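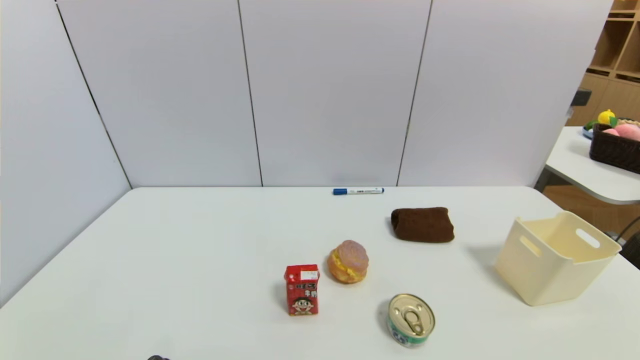

Gisent Pineapple Bun Toy

I bought my first one of these for the play kitchen at home, and now I stock them in the shop because people kept asking where I got it! It's a round play bun with a crosshatched, crackled top in a pinkish lavender, and bright yellow filling bulging out over an orange-brown base (my favorite bit, I never get tired of it).

It goes nicely with a little carton and a can if you're setting up a pretend grocery store or a breakfast table. Mine lives in a basket by the window in Oltdale and gets "sold" back to me most afternoons.

We got 200 in back in June and I've just reordered. Please don't put it in the dishwasher, a damp cloth is fine. Returns are OK for 30 days, just drop me a note first.

Updated 9/20/23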